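The Shelf in Modidport

When my aunt went to live with her sister in Jelen, she left me the key of her flat in Modidport and a note with one sentence. It said: please make the kitchen ready by Wednesday. After this there was her signature, as if I was the bank.

I arrived in the morning with two bags of cloths and a sandwich. The train takes 28 minutes, and the walk from the station is uphill all the time. The kitchen was smaller than in my memory. When I was a child I sat there under the table and listened to the women who came for coffee. Now my head nearly touched the lamp.

I started with the cupboards, which were easy. Plates go with plates. I wrapped them in old pages of the Stukovix newspaper, and every time I stopped to read something, a wedding or a price for potatoes, and so the work went slowly. By noon I had closed two boxes and I had learned a lot about potatoes.

My aunt telephoned while I was eating.

"Did you do the shelf?" she asked.

"Not yet."

"Don't throw anything from the shelf before you look at it."

"What is on the shelf?"

"How can I know? I am in Jelen."

She asked also if the neighbour's cat, Kiều, had come to the window. I said no. She was quiet for a moment, and then she said that the cat was proud and I should not take it personally.

I washed the floor first, which was a mistake, and everyone who has cleaned a kitchen will tell you so. Then I washed my own footprints. The light was already moving to the other side of the street when I turned at last to the shelf. It was white, or it had been white when my uncle put it up. He paid 300 for the wood and complained of it for years, always at dinner, always with his hand flat on the wall, as if the wall agreed with him.
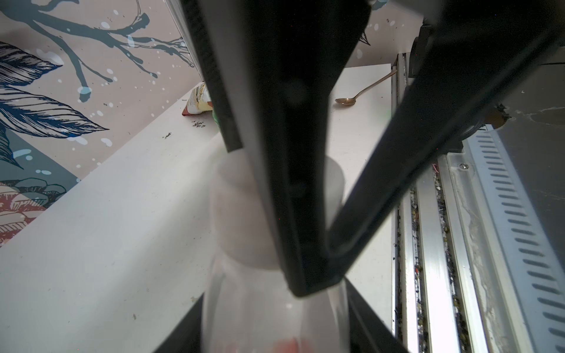

I wanted to be quick, but I thought of her voice on the telephone. There was a snack packet pushed against the wall, cream and gold, all crumpled, and crumbs near it. My aunt had told the whole family that she did not eat such things any more. The doctor had forbidden them, and she had repeated his words to us with great respect, and had taken the biscuits away from my cousin's hand at Easter.

I stood there with the cloth. It was a strange feeling to know this about her. I could see her in the evening, standing up, not even sitting, eating fast before the news began.

The telephone rang again.

"And the shelf?" she said.

"I am doing it now."

"Is there something on it?"

"A white bottle," I said. "And the shelf needs a good wash."

"Only this?"

"Only this."

I heard her breathe out. Then she told me to leave the bottle for the new people, it was a pity to waste it, and to put a saucer at the window before I locked the door.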